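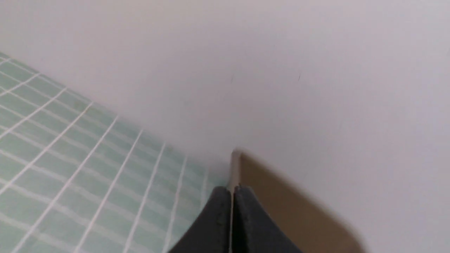

The cover selected in January for the Grurnar activity table has been in service for the whole reporting period, and no change to it is requested. It is the Beltik mat, pale green, ruled with thin white lines. The lines serve as the position reference for everything placed on the table. The white surface next to the mat is plain apart from two very small dark marks, which were entered in the condition log as cosmetic. They will be wiped at the next cleaning, and if they stay they will be left as they are. Edge wear on the mat is checked weekly and is within the limit in the work plan.

Prepared by Naa Amoah, April 29, 2020
Reviewed by Manikandan Varghese
Grant line: Grurnar, table-top storage and tidying, second report

## 1. Work completed

The second work package covers one table, the items kept on it, and the container they are returned to. The aim is a layout that can be reset to the same state each time without measuring. Three tasks were scheduled and two are finished.

**Surface.** Positions are now called by grid square, counted from the front left corner. The earlier method used strips of tape, which lifted at the ends and collected lint. All tape was removed and the residue cleaned off before the mat was laid.

**Items.** The item list was cut from the original proposal. Flat cards and small pegs were dropped because they were hard to pick up from the mat and added little to the comparison. The list now consists of balls, soft blocks, and short lengths of cord. One item of each type is kept back as a reference and is not used on the table.

**Container.** Selection is complete but the lid question is open. See section 3.

## 2. Reset log

A reset is one full return of the items to the container followed by one full layout. The log for the period holds 184 resets. Of these, 67 were done with the old tape positions and the remainder by grid square. Entries record the start square for each item, the end state, and any item found outside its square when the layout was checked.

The most common fault in both groups was a ball leaving its square after being set down. It occurred less often on the mat than on the bare table. The mat has enough texture to slow a ball but will not hold one if it is released with any sideways movement. The instruction sheet has been changed to read "set down, wait, let go."

Blocks gave few faults. Cord gave a different kind: the piece stayed where it was put but crossed into the next square. We now record cord by the square that holds its middle, and the old entries have been corrected to match. 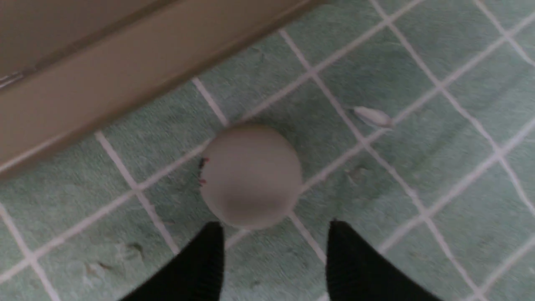 Will the balls need to be replaced before the end of the grant?

One replacement set is planned for the final quarter and is already covered by the supplies line. The present set is cleaned after each day of use, and any ball that is no longer round enough to stay put on the test square is withdrawn.

## 3. Container

Two containers were compared, the Khunthong tub and a shallower tray from Kellar. The tray was easier to see into but items rolled over its side when several were put in quickly. The tub was chosen.
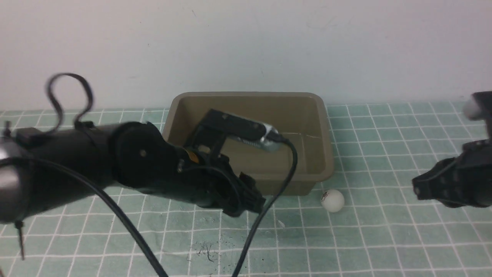
*Tub in position at the back of the table, against the white wall.*

The slightly tapered sides let an empty tub be stacked inside another, and the rolled rim is comfortable to lift by. The khaki-tan plastic is easy to tell apart from the green of the table. Placing the back of the tub against the wall removes one source of error in the layout — it can then only be out of place from left to right, and the grid shows that directly.

The lid remains undecided. A lid keeps dust out between sessions but adds a step to each reset, and in the short comparison we ran it was usually left off by the end of the day. We propose to continue without one and to turn the tub over when the table is not in use.

## 4. Budget

| Line | Approved | Spent |
|---|---|---|
| Supplies | $900 | $494 |

Spending covers the mat, the tub, the tray used for comparison, and the first set of items. The tray cannot be returned and will be used to store reference items. No transfer between lines is requested.

## 5. Delays

The third scheduled task, the printed layout cards, has not started. The text is written and the square numbers have been checked against the mat, but the print order is on hold until the lid decision is made, as the reset steps differ. If the proposal in section 3 is accepted, the order can be placed the same week.

## 6. Next period

- Print and laminate the layout cards.
- Repeat the reset log with people who have not used the table before.
- Check the mat for fading along the front edge, where it is wiped most — no fading has been logged so far.
- Weigh the tub full and empty and add both values to the item sheet.

We ask for a written decision on the lid. Naa Amoah will send the revised instruction sheet separately, with the cord rule added on page two.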